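Gemar Household Odds and Ends
Data card, second release

Summary

Gemar is a set of photos of small household things lying in open gray bins: cups, toys, small containers, cases, pouches, wallets and similar items that tend to end up in a hall drawer. It holds 642 photos. Flerkon paid for the storage and hosts the files.

What is in the photos

Each photo shows a few items spread over the floor of a metal bin. They are left as they fall, so a cup may be on its side and a toy may be face down. Nothing was bought for the set. The items came from three households and a box of unclaimed things at the Edulari reading room.

Selection

We started with 800 photos and dropped the ones where an item could be tied to a person (cards, letters, a prescription label). Blurred photos went too. Radwa El Ouafi made the first pass and Ayman Abou Zeid checked it.

Labels

There are 398 item names in the list, in lower case, singular, American spelling. Names are kept broad on purpose. If two labelers could not agree on what something was, both names were kept with a slash between them, as in "box/wallet" or "pouch/shoe". Color goes in its own column. Print on an item is copied only if it can be read; otherwise the column says "unreadable".

Scratches, scuffs and drip marks on the bins are not labeled. Neither are reflections on the bin walls.

Files

photos/ has the pictures, one folder per household.
items.csv has one row per item per photo.
names.txt has the name list.
changes.txt has the fixes since release 1.

Known problems

Soft toys are labeled unevenly. Zineb Ragab used "toy figure" for all of them, while the November batch has "doll" and "stuffed animal" as well. Black items are the hardest to tell apart and have the most slash names. Worn bin walls can look nearly white under the light, so sorting photos by average brightness will not give you anything useful.

Contact

Send label fixes to Youssra Naciri with the photo name and the row number.

Last edited Sat 18 December

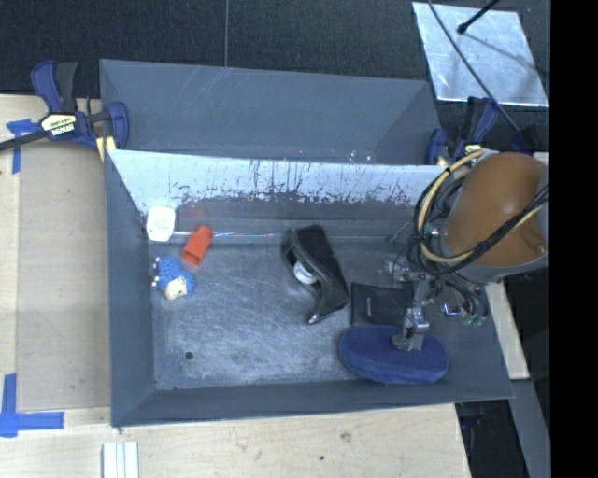
Bin with orange-red cup or tube, blue toy figure, pouch/shoe and box/wallet, among other items.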